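So the Gekard starter bundle finally came down in price this November, and since about half of my inbox lately is "is it worth it?", I caved and bought it. I've had it going for a few weeks now, mostly after dinner with a mug of tea next to the keyboard, and I have opinions!

First, what you get, because their product page is a mess. The bundle is the simulator plus a pack of ready-made tabletop tasks. No hardware. You pick an arm, you pick a task, and you either drive it yourself with a game controller or hand it over to a script and see how it does. I paid $172 with the extra task pack. The plain version is $142, and if you only want to poke at it for a weekend, get that one and skip the extras for now.

Setup was mostly painless. The installer asked me twice where I wanted my files and then put them somewhere else both times, but once I found the folder it ran fine on my old desktop (the one with the fan that sounds like a hair dryer). My laptop was a different story. It opened, it thought about things for a while, and I went back to the desktop.

The task I keep going back to is the one with the cylinders and the tray. It sounds like nothing. Pick one up, put it in the tray, do the next one. I figured I'd be bored in ten minutes and instead I lost a whole evening to it, because lining up the gripper through the wrist view is much fiddlier than it looks when somebody else is driving.
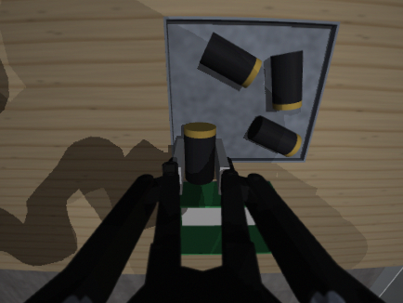
Cylinder number 4 in the gripper, with the other three lying in the tray.

I like the look of it, too. The wood grain on the table is a bit stripy, but the shadows help me a lot. I use the arm's big dark one on the tabletop as a kind of cheat for judging where I am, and I'm not ashamed of it.

What I don't love is the grip force setting. There's one slider, it has no units, and the help text says "adjust as needed." Thanks! My friend Lucimara Dantas has been using the Macedo kit for longer than I've been at this, and she says theirs lets you set each finger on its own and save it per task. I'd pay a little more for that. On the other hand, she had to write her own scoring, and Gekard gives you that right out of the box, with a replay you can scrub through - so I guess we're each jealous of the other.

The hosted service is the other thing people ask about. You can upload a script and they'll run it on their machines, up to 3,000 attempts a month on the basic plan. I tried it once with my clumsy little pick-and-place script and got a nice tidy report back before breakfast. The report was not flattering. I haven't decided if I'll keep paying after the trial, but I can see it being handy if you're teaching a class.

Next on my list is the Lakley add-on with the drawers, if I can get it to load without an error about missing textures. Support says a fix is coming. If any of you have it running already, leave me a comment and tell me which version you're on!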